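Notes for the April 8, 2025 talk, spreadsheet contest evening, Kasora library. Twenty minutes, then questions. Don't read this out word for word, Tolera!

## Hello and how I got into this

Start with the typing class story. I signed up for a spreadsheet contest in high school to get out of a typing unit, and I came in so far down the list that they'd stopped printing names. (Pause, people usually laugh.) Then I went back the next year, because it had been the most fun I'd had at a keyboard.

I'm Tolera Gidey, I teach office software at Wirkby, and I run the student contest there. We had 50 students in the room for the March round. The scoring goes up to 1,000 points, and the test runs on a clock, so it's a bit like a race where everybody's sitting down.

## What the test is like

You get a messy workbook and a list of tasks. Our March one was a sales file from a made-up bakery, 2,706 rows, with dates typed three different ways. Clean it, sort it, build a chart, name a range, lock the top row, save it under the right name. Ask the room: who has ever lost an hour to a date column? Wait for hands.

Say this slowly: read the whole task before touching the mouse. The year I did well I was still reading when the kid beside me was on his third chart, and I was sure I'd blown it.
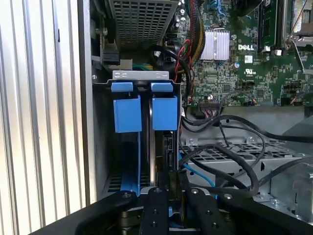

## Practice that helped

- Ten minutes a day, on a clock, same time every day if you can.
- Pick one function a week. Use it on something real, like your soccer stats or your grocery list.
- Learn the keyboard shortcuts for fill down, go to, and paste values. Just those, to begin with.
- Redo the test you did worst on. I hate this one too.

Mention the Yimyam practice sheets (link goes on the last slide). They're free and a little ugly, and the lookup set is the best one I've found for beginners. The Brelon set is harder, so save it for the last couple of weeks.

If there's time, tell the filter story. I deleted what I thought were the blank rows, with a filter on, and went from 2,706 rows to 1,752 in one click. Undo still worked, thank goodness! I've checked my row count before and after every delete from then on.

## Parents, quickly

They always ask if it's worth the entry fee. My answer: let them try a practice test at home first, and if they ask for another one, sign them up.

Sign-up sheet is by the door. Bring the extra pens. Questions until they turn the lights off.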